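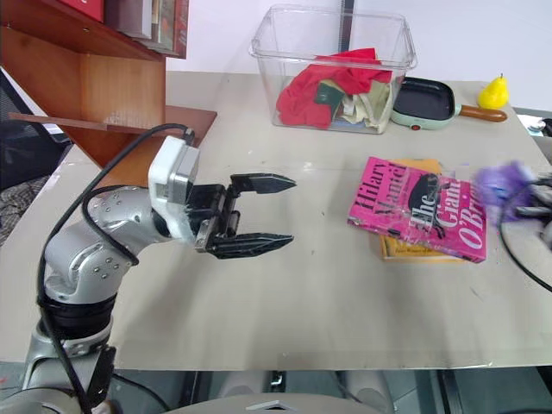
Wellico's question from the last round, read this out first: if the operator has to do the job anyway, why not just do the job and skip the robot? Fair point, and the talk is mostly an answer to it.

## Opening

- Short answer: one run by an operator is worth nothing as labor. Its value is the recording.
- Say what gets recorded: joint angles, gripper opening, camera images, all on one clock.
- Do NOT get into network design yet. Davton has the slot after ours and covers it.

## By hand or by remote control

Two ways to show a task.

By hand: the operator grabs the arm and moves it. Cheap, quick to learn, good feel for contact. The operator's own body ends up in the camera view, and the policy then trains on images it will never get at run time. Guiding two arms at once by hand is also hard on the shoulders.

By remote control: the operator moves a pair of leader arms and the robot follows. The view stays clean. The cost is feel – the operator judges grip by eye, and new people squeeze too hard for the first day.

At Flukimmont we use remote control for anything with 2 arms. Hand guiding is kept for single-arm reaching and for setting rest poses.

(Pause. Ask who has tried either one.)

## Why books

- Flat, low, and hard to get a finger under.
- A cover can slide against the pages, so a grip that looks fine may not be.
- Stacked books force a choice of order. Operators must agree on it before recording, or the data argues with itself.
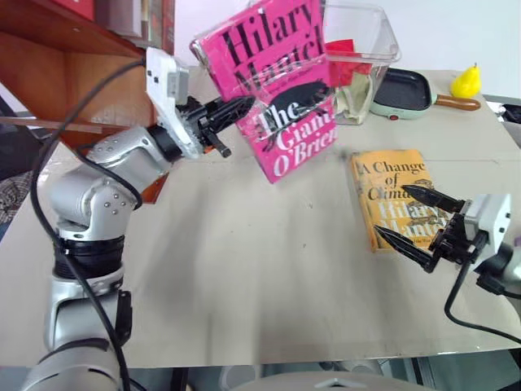
*Slide 2: pink book held by the left gripper, right gripper open at the yellow one.*

Point at the right arm. Its finger placement at the book's corner is the part of the task that operators do most differently. Written rule since February: approach low, stop, then close. The stop matters. Without it the policy blends approach and grasp and closes early.

## Numbers

- Target for the Kamata set is 1,000 runs. We have almost that many raw, fewer after review.
- Failed grasps stay in if the operator recovers. They come out if the operator gives up.
- Long pauses are trimmed. Short ones are left alone.

If asked about success rates: not ready to quote. Offer to send them after the Friday review.

## Close

Back to Wellico. The operator does the job many times so that the arm can do it later without one. Whether that pays depends on how often the task changes – for us, the shelf layout changes more than the books do. Leave the last slide up and take questions.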